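Caderno da oficina – Nolau
6 de fevereiro de 2026

Triagem das peças de construção, continuação. Não terminei e não sei se vale a pena terminar como está combinado.

O lote veio da Cirura em sacos de cores misturadas, 3000 peças segundo a guia. A guia diz também "limpas e verificadas". Limpas, admito. Verificadas, duvido muito: no primeiro saco já apareceram peças com rebarba no encaixe e uma placa empenada que não assenta em lado nenhum. Separei 257 com defeito visível até ontem à tarde e ainda faltam sacos. A Dulce Maldonado acha que é normal em material de segunda mão. Pode ser, mas então que não escrevam "verificadas".

O método em vigor é o da folha que veio da Naqvi: separar primeiro por cor, depois por forma, depois por altura. Continuo a não perceber a vantagem. A cor vê-se sempre, mesmo com tudo misturado; a forma é que dá trabalho, sobretudo quando as peças são todas da mesma cor e se confundem umas com as outras. Na folha fala-se de uma poupança de tempo, sem dizer em relação a quê nem quem mediu. Fiz três rondas de cada maneira e a diferença foi tão pequena que cabe num telefonema a meio.
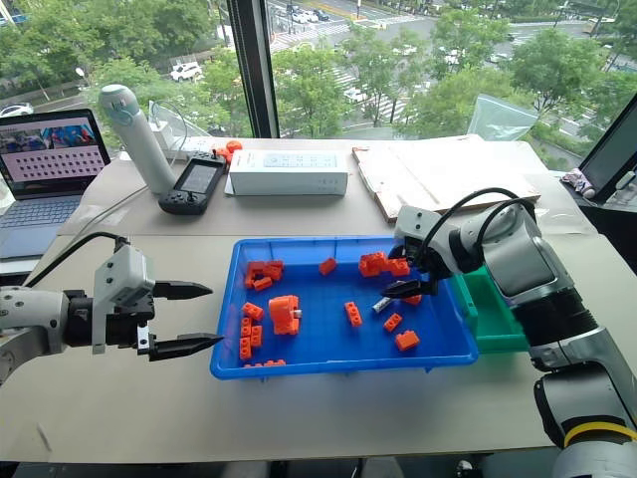
A separação por forma dentro de uma só cor é onde o método perde o que ganhou antes. Com os amarelos e os verdes ainda me safei; com os laranja, não. Veja-se o tabuleiro azul: tijolos compridos e curtos, um bloco mais alto, uma placa de dois por dois, uns deitados e outro em pé, tudo do mesmo laranja. E há pinos cinzentos pelo meio, um caído no fundo e outro espetado de lado no bloco alto. Pela folha, os pinos cinzentos deviam ter ficado para trás na passagem por cor. O do bloco alto ainda se desculpa, veio agarrado à peça. O outro é falha da primeira triagem, ou minha ou da folha, e desconfio que das duas. Também anda por lá um fragmento pequeno que não sei classificar; fica em "diversos" até alguém me convencer do contrário.

Sobre o tabuleiro: o azul contrasta bem com o laranja e a borda segura as peças. Até aqui de acordo. A Dulce propõe usar o mesmo tabuleiro para todas as cores. Com as peças azuis vai ser um sarilho, e já lhe disse. Respondeu que se vê pelo relevo. Gostava de a ver a fazer isso ao fim do dia, com a luz a fugir da janela.

Os kits para Rirkovside levam 499 peças cada. Perguntei porquê 499 e não um número que se possa dividir por caixas, e a resposta foi que sempre foi assim. Se o rácio de defeitos se mantiver, chega à justa para os kits previstos, e isto partindo do princípio de que a guia está certa, coisa que ainda não vi provada. Prometeram-nos um saco de reserva para março. Não conto com ele.

Por fazer:
– repetir a ronda por forma primeiro, mas com outra pessoa, que eu já sei o resultado que quero
– pesar um saco fechado antes de abrir, a ver se bate com a guia
– pedir à Cirura a definição de "verificadas", por escrito
– caixa separada para pinos (a atual tem 7 divisórias e estão todas ocupadas)

A ronda dos azuis fica à espera de outro tabuleiro. Se houver um branco no armário do fundo, uso esse e depois aviso a Dulce.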